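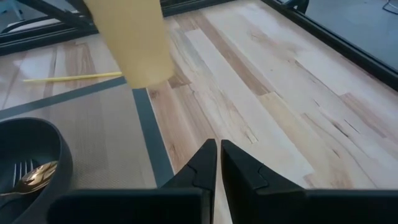 Brarken 손목 카메라 그리퍼 비교 데이터 안내

최종 수정 08/02/2020, 작성 Struan Rankin

개요
Brarken은 같은 로봇팔에 손가락 모양이 다른 평행 그리퍼 두 종을 번갈아 달고 식탁 정리 작업을 원격 조작으로 기록한 데이터입니다. 그리퍼는 Clondell과 Femik이고 컨트롤러는 모두 Radebe를 썼습니다. 손가락 끝의 형상과 손목 카메라 시야가 조작 성공률에 주는 영향을 보려고 만들었습니다. 학습용으로도 쓸 수 있지만 규모가 작으니 단독 사용은 권하지 않습니다.

구성
전체 에피소드는 371개입니다. 그중 Clondell이 174개이고 나머지가 Femik입니다. 에피소드 하나의 길이는 최대 300스텝이며, 그 안에 끝나지 않으면 실패로 표시하고 잘랐습니다. 작업 지시문은 12종입니다. 지시문 목록은 tasks.txt에 있고 번호는 에피소드 메타데이터의 task_id와 같습니다.

폴더
episodes/ 에피소드별 영상과 관절 값
meta/ 그리퍼 종류, 지시문 번호, 성공 여부, 조작자 메모
calib/ 손목 카메라 내부 파라미터와 손-눈 보정 결과
tasks.txt 지시문 원문

환경
작업대는 밝은색 나무 판자 상판이고 검은 프레임이 둘러져 있습니다. 그 위에 회색 직조 매트를 깔고 그릇, 포크, 숟가락, 가는 막대, 원통형 물체 등을 놓았습니다. 물체 배치는 에피소드마다 손으로 바꿨고 정해진 좌표는 없습니다. 조명은 천장등만 사용했습니다.

카메라
손목에 소형 카메라 한 대를 달았습니다. 외부 카메라는 없습니다. 화면 아래쪽에 검은 그리퍼 본체와 손가락 두 개가 들어오고, 손가락 사이 틈으로 상판이 보입니다. 양쪽 손가락의 윤곽은 서로 다릅니다. 바깥쪽에 계단 모양 홈이 있는 쪽이 화면 오른쪽입니다. 좌우 반전 증강을 쓰면 이 관계가 뒤집히므로 학습 설정에서 꺼 두는 편이 좋습니다.

기록 방식
조작자는 손목 영상만 보면서 조작했습니다. 관절 값과 그리퍼 개폐량은 영상과 같은 주기로 저장했고, 개폐량은 0이 완전히 닫힌 상태, 1이 완전히 열린 상태입니다. Clondell과 Femik은 최대 개폐 폭이 달라서 같은 0.5라도 실제 간격이 다릅니다. 밀리미터 단위가 필요하면 calib/의 변환표를 사용하십시오.

알려진 문제
- 상판의 광택 때문에 빛 반사가 심한 구간이 있습니다. 밝은 판자는 거의 흰색으로 날아가며 나뭇결이 보이지 않습니다.
- 움직임 흐림이 남아 있습니다. 특히 원통이 흐리게 찍힌 프레임에서는 가장자리 검출이 잘 안 됩니다. 따로 걸러내지 않았습니다.
- 물체가 화면 가장자리에서 잘리는 일이 잦습니다. 물체가 일부만 보이는 프레임에도 라벨은 그대로 붙어 있습니다.
- Femik 초반 에피소드 일부는 개폐량이 한 스텝 늦게 기록되었습니다. meta/의 delay 항목이 1이면 한 칸 당겨서 쓰면 됩니다.

비교할 때
두 그리퍼의 에피소드 수가 같지 않습니다. 성공률은 지시문별로 먼저 계산한 뒤 평균을 내십시오. 가는 막대를 집는 지시문은 조작자 숙련도의 영향이 커서 저희 비교표에서는 별도 행으로 뺐습니다.

변경 사항
8월 판에서 손-눈 보정을 다시 했고 이전 보정 파일은 calib/old로 옮겼습니다. 영상은 바뀌지 않았습니다.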